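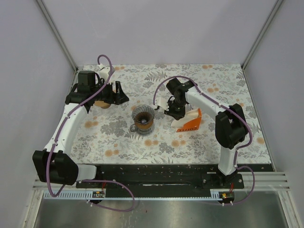 Lehre > Praktikum Robotik > Unterlagen > Blatt 4

Seite drucken | Per E-Mail versenden

Blatt 4: Zweiarmige Aufgabe »Filterkaffee vorbereiten«
Praktikum Robotik, Betreuung: Ayana Gidey

Blatt 3 wird vorausgesetzt. Wer die Kalibrierung der Greifer noch nicht abgegeben hat, holt das vor dem ersten Termin zu diesem Blatt nach.

1. Aufgabe

Beide Arme stehen an einer gemeinsamen Schiene und teilen sich den Arbeitsraum. Auf dem Tisch befinden sich eine Glastasse mit Henkel, ein gerippter Filterhalter und eine Packung Filterpapier. Ziel ist, dass der Filterhalter auf der Tasse sitzt und ein aufgefaltetes Papier darin liegt. Kaffeepulver und Wasser kommen erst auf Blatt 5 dazu.

Die Aufgabe wird in Teilschritte zerlegt:

a) Filterhalter greifen und auf die Tasse setzen
b) Papier aus der Packung ziehen
c) Papier auffalten und einlegen
d) beide Arme in Ruhelage

Für Schritt c werden beide Greifer gebraucht. Die Gruppen, die im April mit einem Arm gearbeitet haben, sind daran durchweg gescheitert, weil das Papier beim Öffnen wegrutscht.

2. Aufzeichnung

Die Demonstrationen werden per Teleoperation eingespielt und mit Woter aufgezeichnet. Jede Gruppe liefert 184 gültige Durchläufe ab. Gültig ist ein Durchlauf, wenn er höchstens 3000 Zeitschritte hat und in der Ruhelage endet. Abgebrochene Durchläufe bleiben im Ordner und werden mit »x« markiert, nicht gelöscht.

Vor jedem Durchlauf:
- Tasse und Packung leicht versetzen, auch verdrehen
- Kabel an Schulter und Ellbogen auf freien Lauf prüfen
- Tischdecke glatt ziehen

Die Tischdecke bleibt liegen. Ein Modell, das nur auf einfarbigem Untergrund trainiert wurde, hat im letzten Durchgang auf gemusterten Decken regelmäßig daneben gegriffen.

3. Kollisionen

Der Bereich über der Tasse ist gemeinsame Zone. Es darf immer nur ein Arm einfahren, Ausnahme ist Schritt c. Die Sperre dafür liegt im Modul Belay und muss von euch eingebunden werden. Das Grundgerüst steht im Skript ab Zeile 272. Ohne aktive Sperre wird nicht gefahren, auch nicht zum Testen.

Greifkraft am Glas: den Wert aus Blatt 3 übernehmen und nicht erhöhen. Ersatztassen stehen im Schrank unter dem Fenster, Bruch bitte in die Liste eintragen.

4. Abgabe

Abzugeben sind die Aufzeichnungen, die Konfigurationsdatei und ein Protokoll von zwei Seiten. Im Protokoll steht, welcher Teilschritt am häufigsten misslungen ist und woran das lag. Hochladen über Resura, Kursnummer 592. Ein Upload pro Gruppe reicht.

Fragen zur Sperre bitte ins Forum stellen, damit die anderen Gruppen mitlesen können.

Kontakt | Impressum | © Hochschule Tandau, Labor für Robotik | Nach oben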